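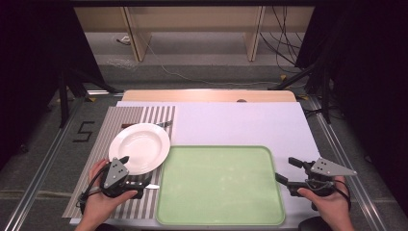

Skusstead Supper Club - Frequently Asked Questions

Last updated August 10, 2022

Same questions keep coming in so putting them all in one place. Read before emailing please!

Where is it?

Skusstead village hall, the back room. Use the side door by the bins, front one is locked in the evenings. Postcode takes you to the wrong end of the lane, so ignore the sat nav after the chapel and keep going.

When do you start?

Doors 6.30, food on the table at 7. We don't hold the starter. If you're late you get it with your main.

How do I book?

Email or text. Not Facebook messages, they get missed. Booking closes 3 days before as that's when the meat order goes in.

Can I just turn up?

No. Sorry. Sometimes there's a spare seat but you'd be driving out on a chance. Text first.

What does it cost?

On the menu sheet each time, changes with what we're cooking. Kids under five eat free if they share off your plate. Cash or card, the card reader sulks in bad weather so bring a bit of cash if you can.

Do I pay up front?

Only for groups of eight or more. Half when you book, half on the night.

What if I have to cancel?

Two days' notice and you get your deposit back. Less than that, no, the food's bought. You can send somebody in your place, just tell us the name and whether they eat fish.

Do you do vegetarian?

Always one veggie main. Vegan if you ask when booking. Please dont ask on the night, there will be butter in it by then.

Allergies?

Tell us in writing, even if you've been before and told us then. It's one small kitchen with nuts, flour, eggs and milk all in use, so we can't promise anything is completely free of traces. If yours is a severe one, ring Glenys Fothergill for a proper chat before you book.

Is it BYO?

Yes. No corkage. Glasses and corkscrew there, jugs of water on every table. Take your empties home, the hall's recycling is for the playgroup.

Do I need to bring my own plate?

No!! This was only ever for the summer picnic. Plates and cutlery all laid out for you. Cushions are a good idea though, the chairs are hard.

Who do I sit with?

Long tables, you sit where there's a gap. If you want to be next to particular people put it in the booking and come together.

Can I have the recipe for the lamb?

Everyone asks. It's on the back of the March menu, copies in the rack by the coats. Made 300 of those and there's still a heap left. Correction to it: 2 teaspoons of cumin, not tablespoons. Apologies to anyone who has already made it.

Is there parking?

Behind the hall, fills up quickly. After that the lane, left side only. Not across Ranjbar's gate, he needs to get the trailer out.

Wheelchair access?

Ramp at the side door, accessible loo just inside on the right. Say when you book and we'll keep you an end place with the chair taken out.

Dogs?

Assistance dogs yes, others no.

Can we hire you for a birthday?

Maybe. Depends on the hall diary more than on us. Smallest party we'd do is a dozen. Ask early, winter goes first.

I left something behind

Box under the coat rack. Currently has one grey glove, a casserole lid and reading glasses in a red case. Anything left goes to the charity shop at the end of the season.

Can I help in the kitchen?

Yes please. Washing up most of all. Helpers eat free, come at 5 and wear shoes you dont mind getting wet.

How do I get off the mailing list?

Reply with STOP to any of the emails. Might take a week, it's done by hand.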